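4 Setting up the Arnisance fabric steamer

4.1 Before you start

Read section 2 (Safety) before filling the tank. The steamer is supplied with the base, the telescopic pole in two parts, the hose, the steam head and the hanger bar. Check the parts against the packing list on the inside of the carton lid.

Place the base on a hard, level floor. Carpet blocks the vents on the underside and will trip the thermal cut-out. Allow 900 mm of clear height above the hanger bar when the pole is fully extended.

CAUTION: Do not connect the steamer to a power board shared with another heating appliance.

4.2 Assembling the pole

1. Push the lower pole into the socket at the back of the base until the catch clicks.
2. Open both pole clips, extend the upper pole to the height you need and close the clips.
3. Fit the hanger bar to the top of the pole with the hook facing forward. Tighten the thumb screw by hand only.
4. Screw the hose collar onto the outlet clockwise. The collar is seated when the two arrows line up.
5. Hang the steam head on the hook.

Note: The hose must hang in an open curve from the outlet to the head. If it sags below the outlet, condensate collects in the low point and the head will gurgle or spit. Raise the pole to correct this.

4.3 Filling the tank

1. Check that the switch is at 0 and the plug is out of the wall.
2. Lift the tank straight up by its handle and turn it over.
3. Unscrew the cap and fill with cold tap water to the MAX line. In hard water areas, use demineralised water.
4. Refit the cap, turn the tank upright and check for drips.
5. Lower the tank onto the base. A small amount of air will bubble up as the reservoir fills.

CAUTION: Do not add fragrance, starch, vinegar or fabric conditioner to the tank. Damage from additives is not covered by the warranty. Descaling is done through the drain plug with Jasex solution - see section 7.

4.4 First use

1. Plug in and turn the switch to 1. The amber light comes on.
2. Wait for the green light. From cold this takes nearly 202 seconds.
3. Point the head away from yourself and run it for one minute to clear any residue from the hose.
4. Test on a hem or an inside seam before steaming the whole item.

4.5 Steaming light-coloured sheets and curtains

Shake the item out and hang it by its longest edge. Leave curtains on the track where possible. Work from the top down, holding the fabric taut with your free hand below the head, never behind it. Use setting 1 for sheers and setting 2 for cotton and linen. Soft folds, as on the white fabric in the illustration, can be treated on setting 1 before moving to a higher setting. Sharp creases may need a second pass from the reverse side.

Let the fabric hang until it is fully dry before folding. Folding it damp will set new creases.
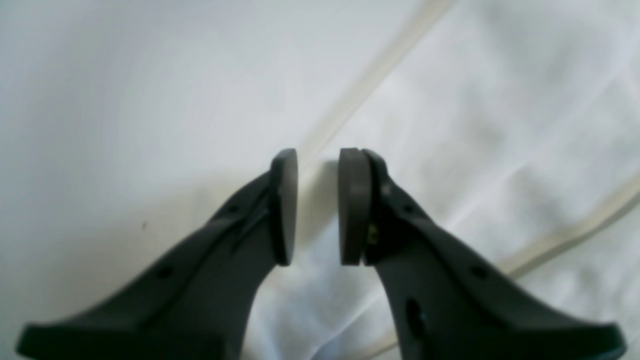

4.6 Switching off and storing

1. Turn the switch to 0 and unplug the steamer.
2. Leave it to cool for at least 30 minutes.
3. Remove the tank and empty it.
4. Carry the base to a sink, remove the drain plug and tip out the remaining water.
5. Refit the plug, lower the pole and loop the hose loosely over the hanger bar.

Note: Drain the base before storing it in an unheated garage or shed. Frost damage to the boiler cannot be repaired. Replacement plugs and hose collars are listed in section 9.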